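Clearing Out the Catch-All Bin

Most workshops have one. Mine sits beside the bench, and for a long time everything without a home went into it: hose fittings, half a tube of caulk, a bike pump, extension cord ends. I finally went through it in January, when it was too cold to paint and I had run out of excuses.

Start by tipping it out

Lay an old sheet on the floor and empty the bin onto it. Picking things off the top one by one takes all afternoon and you lose interest before you reach the bottom. Sweep the grit out of the bin, wipe it with a damp rag and let it dry with the lid off.

Sort by job, then by size

I used to sort by material, with metal in one box and plastic in another. It looked neat and I could never find anything. Now plumbing parts go together, and so do electrical parts, bike parts and picture hanging. Within each group, anything smaller than a thumb goes in a jar with a lid. Larger pieces go in a shallow tray.

Leave one bin for odd things. You will have them no matter how well you sort, and they need somewhere to go. Keep it to a single bin, and when it fills up, sort again before you buy another. 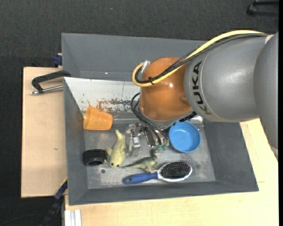 Labels that stay on

Masking tape curls up in a damp garage. Painter's tape is worse. What has lasted best for me is a strip of white cloth tape written on with a paint pen, pressed down hard and left overnight. Put the label on the short end of the bin, where you can read it on the shelf. My neighbor Lindalva Holanda writes hers on luggage tags and ties them to the handles – handy if you change your mind a lot.

Loose screws

If a screw is rusty or the head is chewed up, throw it out. For the rest, a muffin tin makes a good sorting tray. Match the thread first and the length second. Anything left over after that goes in a jar marked "mixed," and that jar is for jobs where it doesn't matter.

Sandpaper

Stand it upright in a magazine file with a piece of cardboard between grits. I keep 80 at the front, then 200, then 800 at the back for finishing. Sheets that are worn but not torn are still good for taking the edge off a cut board.

Cords and rope

Coil them loosely and fasten with a strip of old inner tube. Tight coils wound around the elbow put a twist in the cord. Hang them on pegs if you have the wall for it.

Glue and caulk

Write the month you opened it on the tube. Store it upright indoors through the winter – a kitchen cupboard is fine if it's out of children's reach. A long screw pushed into the nozzle will keep caulk usable for a few weeks.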